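Filed under: Course Materials / Household and Hospitality Skills / Unit 5

Unit 5: Putting Away Dry Snacks and Small Items

Notes for students. Read before the practical session and bring them with you. Room is the same as for Unit 4.

What this unit covers

Last time we dealt with jars, tins and other rigid containers. Those are easy in one respect: they hold their shape, they stand up, and one of them can be set on top of another. This unit is about packets and bags, and about the small hard objects that end up on the same surface with them. The setting is a refreshment table or a guest pantry, the sort of thing found in a small hotel or a staff lounge.

By the end of the session you should be able to sort a mixed table, choose a container for each group, and load an open basket so that the packets can be read and picked up without moving the others.

1. Types of packaging

Pillow bag. A tube of film sealed at the top and the bottom, usually with a seam down the back. Marshmallows, chips and puffed snacks come this way. The contents shift when the bag is lifted, and the bag takes a new shape each time it is set down. It will rarely stand by itself.

Flow wrap. A close-fitting foil or film wrapper with a crimped seal at each end. Biscuits, crackers and bars come this way. The packet keeps the shape of what is in it. The crimped ends stick out past the food, so the packet is longer than the part you need to protect. Hold it by the body. Lifting by the crimp puts the weight on the seal.

Carton. Not used in this unit.

Pouch with a flat base. Stands up when full and falls over when half empty. See the table of problems in the Unit 4 notes.

2. Types of open container

Wire-mesh basket. Light, lets air through, and crumbs fall out of it, so the surface underneath has to be wiped too. Foil can snag on a cut wire end. Run a finger slowly along the inside edges before you load it.

Open-ended tray. A tray or basket with panels on only two sides. It is easy to load from the open sides, and it is easy to push things out of the open sides. Packets should lie so that the panels stop them from sliding, which normally means running lengthwise between the panels.

Solid bin. Holds more and hides more. The Gridia bins on the supply shelf are this type. We use them for back stock only.

If a panel leans outward, do not press heavy items against it. A light bag can rest on it.

3. Items that are not food

A refreshment table usually collects a few things that are not food: a bell, a pen, a roll of tape, scissors, sometimes a hand tool from whoever last fixed the shelf. They have to be dealt with first.

Decide for each one whether it belongs on the table in use. A service bell does. It stays out, where a guest can reach it, and it never goes in a basket with packets. Tools do not. They go back to the drawer or the tool rack before any food is moved.

A polished bell shows every fingerprint. Pick it up by the base and set it down flat. Wipe the dome with a dry cloth last, after everything else is in place, or you will be doing it twice.

4. Order of work

a. Look at the table before touching it. Name the groups to yourself: food, service items, things that do not belong.

b. Take away what does not belong.

c. Move the service items to their final place, or to a spot where they are out of the way.

d. Check the packets. Look at the seals and the date. Anything open, torn or past its date goes to the side tray and is written on the sheet.

e. Put the firmest and flattest packets in the basket first.

f. Put soft bags in last, on top or at one end.

g. Turn each packet so that the name on the front faces the guest.

h. Straighten the cloth and check the surface for crumbs.

Students often start with the biggest item because it is the most noticeable. With soft bags this leads to trouble. A bag of marshmallows laid in first fills the floor of a small basket, and the next packet is left sitting on a cushion and slides off when the basket is lifted.

5. Using a patterned cloth

The practice tables have cloths with a printed grid. Use the lines. A basket set square to the grid looks straight from the front of the table, and you can see at once when it has been knocked. The same goes for packets left outside the basket. If a packet has to stay on the cloth, line its long side up with a printed line.

The cloths are washed after each group. Do not pin them or tape them down. If the cloth wrinkles when you slide the basket, lift the basket instead.

6. Worked layout

Study the table below before the session and plan your order of work in writing. Three lines are enough. You will be asked to explain where the first item goes and what is loaded first.

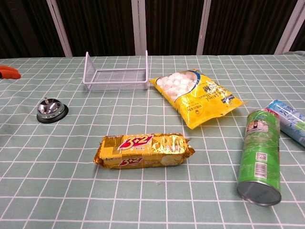
Fig. 1. Practice table before sorting, with the mesh basket still empty.

Points to settle in your plan:

The basket is toward the back of the table. Decide whether to load it where it is or bring it forward. Either is accepted if you can reach it without leaning over the packets.

The bell is on the left side. If you bring the basket forward, work out where the bell will stand first.

The biscuits are in a flat foil packet and the marshmallows are in a bag. Apply section 4, steps e and f. Check that the biscuit packet fits lengthwise between the two end panels. If it does not, try it flat and at a slight angle before you look for another container.

The orange item at the back left corner looks like the handle of a tool. Treat it under section 3.

7. Common faults

Packet placed face down. The back seam shows and the guest cannot tell what it is.

Bag squeezed to make it fit. Marshmallows recover, most other snacks do not. Use a larger basket.

Basket loaded above the height of the panels. Acceptable for one soft bag, not for foil packets.

Bell hidden behind the basket.

Basket lifted by one panel. Use two hands, one at each end.

8. Practical task and marking

You will have 5 minutes at the table. Work alone. The other students wait behind the line and do not comment.

Sorting and removal of items that do not belong: 5 marks
Loading order and placement: 5 marks
Final appearance of the table: 3 marks

Marks are taken off for a damaged seal or a dropped item. Speed is not marked within the time allowed.

9. Supplies

Baskets, bells and cloths are in the cupboard marked Inel. Spare packets are on the shelf under it. The cupboard code is 1714. Return everything to the shelf it came from, and put used cloths in the wash bag by the door.

For next time

Read the Unit 6 notes on cups, lids and stirrers. Bring your written plan from section 6, with the changes you made after the practical marked on it in a second color.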